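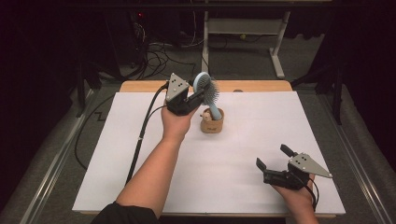 Before I talk about the robots I want to talk about the people at the tables, because the visit to the Brornau site of Novholm changed my mind mostly there. Novholm packs and checks small household goods, and in one part of the building workers now teach these jobs by doing them with grippers in their hands. At the table where I stood the longest, the task was a light blue hairbrush and a small paper-colored cup. The left gripper was closed on the handle of the brush, just over the cup, and the right one stayed open and low over the white board. From the left gripper a black cable went down over the edge of the table to the carpet. I had expected a big machine with a fence. It was closer to watching somebody eat with very large chopsticks.

We were eleven visitors, most of us from small firms which pack goods by hand. My own firm is called Dollden and we have two packing lines, so I came with a practical question: what happens to my people if I buy such a thing? The tour started at nine in the morning with coffee and a safety talk, and I will skip both.

Our guide was Levente Kiss. He worked on the packing line before and now he plans the tasks for the teaching tables. He told us that one task is repeated many times, with the objects put in a different position each time. On the day before our visit the room had recorded 421 repetitions. The number on the wall for the whole month of November was 2,159 and somebody had written a question mark after it with a marker. I asked about the question mark. Levente said that the team does not agree if the bad repetitions should be included.

This discussion about the bad ones was for me the most useful part of the day. A worker decides alone if a repetition was good. If the grip was poor, she says so and it goes to a separate list. In the first months the shift leader made this decision from an office upstairs, and the workers did not like it. They felt they were graded by a person who had never held the grippers. Now the decision is at the table, and the shift leader looks only at the separate list.

A hairbrush seems to be an easy object, but I learned it is not a favorite. The handle is narrow, the head is wide, and if you want to take it by the head you must think about the pins.

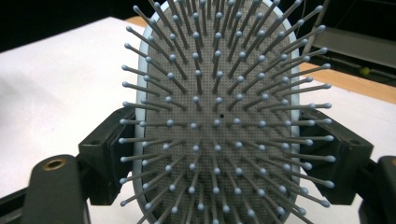
The brush held by the sides of its head, with the pins toward the camera on the gripper.

After the tables we had a half hour with Zoltán Virág, who is responsible for the work schedule. He was open about the things which are not solved. The grippers are tiring for the wrists, more than the old packing work, so people change place every 40 minutes. At the beginning it was two hours and there were complaints, which he said were correct. Another thing is the pay. The teaching work is paid the same as the line work, and some workers think it should be more, as it needs more attention. Zoltán did not tell us what he thinks himself.

He also showed a list of the jobs on the line before and after. The night shift for sorting is smaller than it was. The people from there moved to the tables or to returns, and a few left the company. I wrote down that returns got the most new people, because I would not have guessed this. Many returned goods come without a box or with the wrong box, and this is still handled by hand from beginning to end.

One visitor asked if the workers are not teaching the robot to take their own place. It became quiet for a moment. Levente answered that he hears this question in the canteen also, and that he prefers to hear it there than not at all. A woman from the returns team said she would give the robot the hairbrushes with pleasure, but she wants to keep the work where she talks with customers.

For those who want to go: visitors enter by gate 2, and the parking is on the other side of the road. The Lưu canteen next to the gate makes a good noodle soup and it closes at two. Bring a pullover for the hall. I have asked if I can come again with two of my packers, and I am waiting for the answer.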